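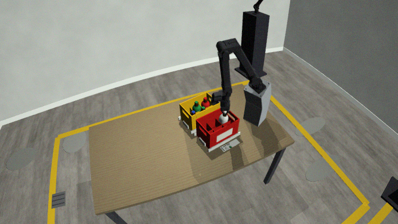
Kitchen tables and the families round them
Notes for the Skornetgate local history evening, 27th February

Say hello, thank Aba for the tea, and remind people the hearing loop only works on the left side of the hall.

Start with my grandmother's table in Birkgate, because everybody has one like it somewhere in the family. Bread was made on it, homework was done on it, and my uncle was (so the story goes) born on it, though he always denied it! Pause here, people will want to tell you theirs.

Then on to the letters. We've 153 of them now, mostly from the Landar side of town, and I do want to read the Margaritis one in full. Antigoni has said yes, bless her. Go slowly over the part where her father saws the legs down so that the little ones can reach.

Mounir's recordings next, the October ones, two minutes at most. If the sound fails, just tell the story about the wedding cake and carry on.

Rationing, if there's time. If not, skip to Sunday dinners and who sat where, and ask for a show of hands on who was made to sit nearest the draught.

Questions. Achilleas Tsolakis has the spare microphone.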